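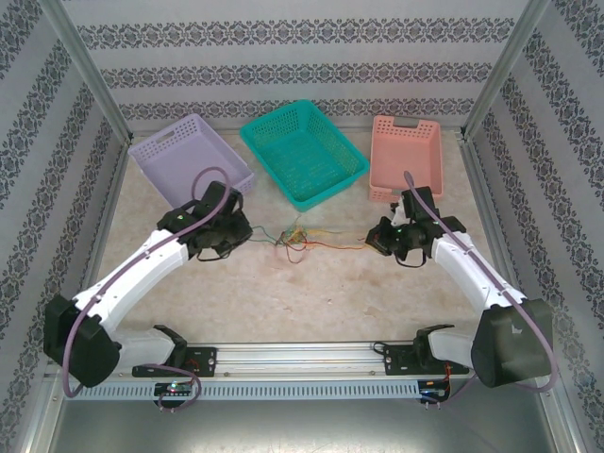 Hinmont Stackable Storage Basket, Small

Sold singly or in a set of 6
Colors: lavender, teal, white, slate
Shipping: 2 business days to pack, then it's up to the carrier

I started carrying the Hinmont because I was buying them for my own house anyway. My pantry used to be a wall of half-open bags, and I'd tried wire baskets (everything small fell through), fabric bins (they slump, and then they get a soy sauce ring you can never wash out) and some very pretty seagrass ones that shed all over the rice. Plastic won! I know it isn't glamorous, but I can rinse it in the sink and it's back on the shelf before lunch.

The sides have holes all over, so onions and potatoes get some air and you can see when you're down to the last packet of noodles. The handle slot is big enough for my whole hand with a dish glove on, and I've got wide hands. Edges are smooth. I ran a nylon stocking around the rim of the first batch to check, an old trick of my mother's, and it didn't snag once.

What I keep in mine

Spice packets and bouillon in one, stood up like files. Baby socks in another, back when we had a baby. One lives under the bathroom sink with the hair stuff, and one rides in the trunk with jumper cables and a roll of paper towels. My sister Honeylyn Macaraeg uses hers for seed packets and swears by the lavender for flowers and the teal for vegetables. She labels everything with masking tape, which peels off clean if you don't leave it on all summer.

Do they really stack?

Yes, if you turn every other one end for end. Stack them all facing the same way and they nest instead, great for storing empties but bad for whatever you had in the bottom one. I'd stop at three high if they're full of cans.

How it compares

I get asked about the Jindier basket a lot. It's a nice basket, deeper than this one, and if you want something for toys or bath towels I'd go with that. It's too tall for my pantry shelves, so I don't use it there. The Dixit is cheaper and comes with a lid, but I found the lid fiddly and ended up with a drawer full of lids. I still have a few left if lids are your thing, just ask.

Care

Warm water and dish soap. Top rack is fine, bottom rack is not (I warped one, it rocks now, it holds clothespins). Don't leave them on a sunny porch for months, the lavender fades first.

Ordering

If you need a lot of them for a classroom or a shop, I can do cartons of 36, all one color, no mixing. A school ordered 400 from me in May and I had to borrow a van, so please give me some warning on the big ones! Small orders I pack myself at the kitchen table.

Returns are easy as long as they're clean. Email me first so I know to look out for the box.

Stock note, 11/3/24: teal is back, white is low, slate is on order from Hendis and I'll update this page when the cartons get here.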